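Keeping the cold in at Vandport

Tahmineh Ebrahimi has spent most of her working life worrying about gas that refuses to stay liquid. She runs the boil-off side of the Plirusano terminal at Vandport, and when I ask what that involves she looks at her tea for a while.

"Mainly being rung up," she says. "The tank warms a little, some of the cargo turns back into gas, the pressure goes up and so does my phone bill."

We meet at her home at four in the afternoon, which she describes as the quiet end of the day. The phone rings twice before I have found a pen.

The plant she looks after has two compressors, both supplied by Abbasi, and both older than the apprentice who greases them. They take the vapour off the top of the tank and squeeze it until the town main will have it. On a still night in March, when the town is asleep and its boilers are off, the main won't have much of it at all.

"People think the hard bit is winter," she says. "Winter's lovely. Everyone wants gas. It's the mild spells that put years on you. You've got the stuff coming off the tank whether anyone's cooking or not." 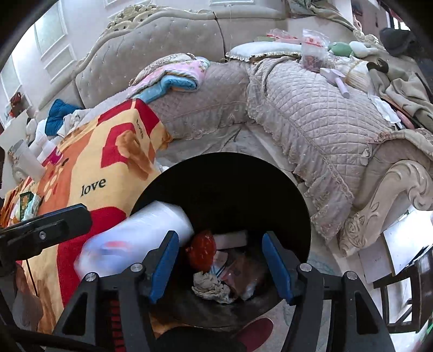
The argument about the third machine

For years the answer was to burn the surplus in the flare, an arrangement she calls "lighting a very dear candle". Then Corgate, who own the jetty, proposed a small reliquefier that would chill the vapour and send it back where it came from. Ebrahimi was against it.

"I said it would be broken by Easter. I put that in writing, which was silly of me."

Was it broken by Easter?

"It was broken by February. But they fixed it, and it's run since, and now I'm the one who shows visitors round it."

She still has complaints. The unit draws 285 kilowatts, comes with a manual of 200 pages and was delivered with 32 valves on the drawing and one fewer on the skid. The missing one spent the summer in a customs shed. The supplier sent a polite letter suggesting she had miscounted.

She is less funny about insulation, a subject on which she won't be hurried. The perlite in the tank wall settles over time, leaving a gap near the top, and heat finds it. Topping it up took around 12 nights and made more difference, she reckons, than anything with a motor in it.

"You can't cut a ribbon on perlite, though. There's nothing to stand next to."

I ask whether she will miss the terminal when she hands it over. She says she has been promised a part-time role advising on the new tank, with fewer calls.

The phone goes again. It is the control room, wanting to know if she minds the pressure being where it is. She does mind, and tells them so at some length.

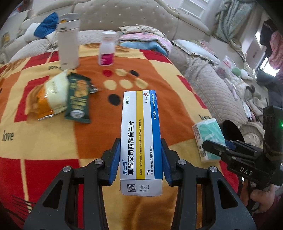
A box of 10 mg tablets, with the Lundbeck name on the label.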